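I caught the bass player from Norkine in June, an hour before the band's set at Tuncer. "We're four people who can't agree on lunch," she told me, laughing. "But we agree on tempo!"

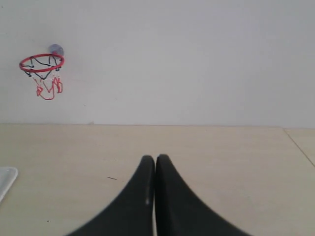 The new record, Vasine, took them 10 days. I asked how they know when a tune's done. "You keep tossing ideas up," she said, and I thought of a little red hoop stuck to a white wall by its suction cup (my kind of practice room, by the way). "Three of them were first takes." 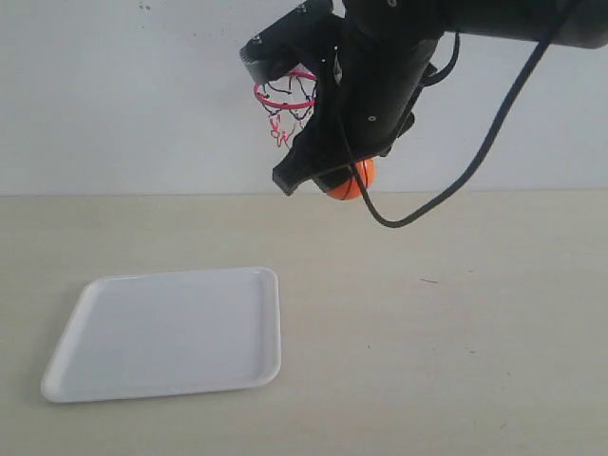
And the long one, the closer? "Oh, that's 13 minutes and I'd play it for 20."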